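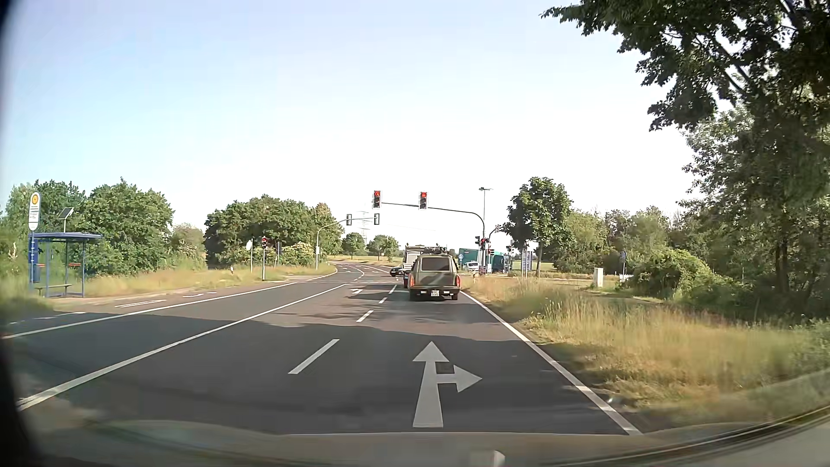

I have worked with driver assistance software for a little over two years now, and last month I had my first real fault. I want to write it down while I still remember it well. My English is learned at work, so please excuse me where it is stiff.

Our small team at Silta tests a system that reads traffic lights from a camera behind the windscreen. It brakes by itself for a red light. I sit in the driver's seat with my hands near the wheel. My colleague Tapio Kettunen sits beside me with the laptop and writes down everything, also what I say when I am angry.

The fault was with arrows. On a junction with several lanes, the system must decide which signal belongs to our lane. Sometimes two lights hang over the road on one arm, one has an arrow in it, and there are more on the poles at the side. When all of them are red, there is no problem. Any choice is the right choice, and the car stops behind the others. For many weeks we looked at such stops and believed that everything was fine.

Then one morning the left arrow changed to green and our light stayed red. We were first in the lane. The car let go of the brake and began to roll. I pressed the pedal at once and we stopped after 2 metres, still behind the line. No person was near us. Tapio said one word in Finnish, which I will not translate, and then we drove back without the system.

My first idea was a dirty windscreen or the low sun. I was wrong. Amparo Cantero, who looks after our maps, found that the lane we were in had been stored as a lane for left turns. It is a lane for straight and right, and the arrow is painted on the asphalt in large white colour. The camera had read the paint correctly. The program simply trusted the map more.

We went through the old recordings after this. Of 287 stops at red lights, the program had chosen the wrong signal in 38. I felt a bit sick when I saw this number. In our weekly report all of them were marked as good, as the car had stood still.

Now the program compares the map with the paint. If they do not agree, it gives a sound and the driver must take over. The sound comes too often and I find it tiring, but I do not want it removed yet. We also changed the report, so a stop is good only when the signal was the correct one.

Tapio is repeating the whole route with the new version in the coming weeks. I still keep my foot over the brake when an arrow turns green beside us.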